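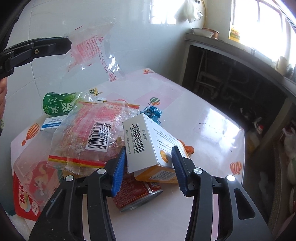 Features > Automation > Interviews

Clearing the table is still the hard part
September, by the features desk

Horitz makes end effectors and the control software that goes with them. The firm is small, sells mostly to packaging lines, and for the last two years has spent a good share of its engineering time on a different problem: whether the same hardware can put away shopping, clear a table or restock a shelf without a person standing next to it. We spoke with the engineer who leads that work. The company asked that staff not be named.

The first question was whether a machine can do household chores yet. The answer was a qualified no.

"It can do pieces of them," the engineer said. "If you tell me which table, which objects and where they go, I can give you a system that does it most of the time. If you tell me 'clear the table', I can't. The second sentence has a lot of missing information in it and people fill that in without noticing."

The Horitz group divides chores by what it calls contact type. Rigid cartons are the easy end. A carton has two parallel faces, it does not change shape under moderate force, and it usually carries a barcode that gives the system its dimensions. Cans are slightly worse, as they roll when touched off center. Film bags are at the far end of the scale.

"A snack bag is mostly air," the engineer said. "You squeeze it and the geometry you planned on is gone. If you close on the seal, fine, you have a nice flat edge. If you close on the middle, you need either a wide opening or a lot of friction. So the question becomes whether the software can find the seal, and the seal is clear plastic with the sun on it."

Glare came up several times. The group's test kitchen at Prarkis has a window directly over the work surface, and the engineer declined to have a blind fitted. Depth sensing on shiny material drops out in patches, and the patches move through the afternoon. A glossy tablecloth is worse than bare wood. A printed glossy tablecloth is worse again, since the segmentation step sometimes proposes a grasp on the print.

"It will try to pick up a picture. We had that for weeks. The fix was to require agreement between color and height, and then of course it started ignoring things that are really flat, like a folded wrapper. You move the error around."

On finger design the engineer was more positive. Soft ribbed pads have replaced hard rubber on most of the group's tools. The ribs deform along the edge of a box and hold it even if the box is tilted relative to the fingers, so the approach angle matters less. Wear is the drawback. A set of pads lasts 900 cycles in the group's own abrasion test before the grip on coated cardboard falls below the level they accept. Changing them takes two screws and a few minutes.

"In a factory that is a maintenance schedule. In a house that is a subscription, and I don't think people want one."

Much of the present work depends on demonstration. People carry out the task with hand-held grippers that match the robot's fingers, and the recordings are used to train the controller. The engineer considers this the largest practical advance of recent years, mainly on grounds of cost. A session needs a table, a pile of groceries and somebody patient. The group has used 102 distinct products so far, a large part of them bought from ordinary food shops, with foreign-language packaging included on purpose so that the system does not lean on reading labels.

Asked what the recordings fail to capture, the engineer listed force first. A person holding a tool adjusts pressure through the wrist and palm, and a recording of finger position shows little of this. Two-handed work is another gap. People will hold a bag open with one hand and fill it with the other, changing roles several times in a few seconds. The controller learns the positions but is often late on the timing.

"Late by a fraction of a second is enough. The bag closes and the box is on the floor."

Clutter is treated as a separate subject. When objects lie on top of one another, the order of removal matters, and lifting the top item may shift whatever it was resting on. The current software looks at the pile again after every pick. This is slow – up to 37 seconds per object in the worst cases – but earlier versions that planned the whole sequence in advance were wrong by the third item.

The shop floor is further along. Horitz has a restocking trial running with Skella, a wholesaler, at a site on the Jabłońska road. The machine there handles cartons and cans only. It works from 5 a.m. until the doors open, and a member of staff deals with whatever it has skipped. The engineer was careful to call this a trial.

"It skips bags completely. We told it to. The staff would rather have a machine that leaves the bags alone than one that crushes every tenth bag, and they're right."

We asked what would have to change before the same machine could be sold for a kitchen. The engineer named recovery from failure. On a line, a dropped item goes into a bin and is forgotten. At home it has to be found, possibly under a counter among the pipes, and picked up again, and a liquid has to be recognized as a liquid. None of the group's present systems attempts this.

"I get asked for a year. I don't give one. Loading groceries from a table to one known shelf, cartons and cans, no glass – I would put that in a house now if somebody was home. Everything with film, everything wet, everything where you have to open a door with your elbow, no."

The group's next test series will cover clamshell containers, which spring open when gripped across the lid. First results are expected after the pad material has been changed.

Contact the features desk | Copyright, all rights reserved | Back to top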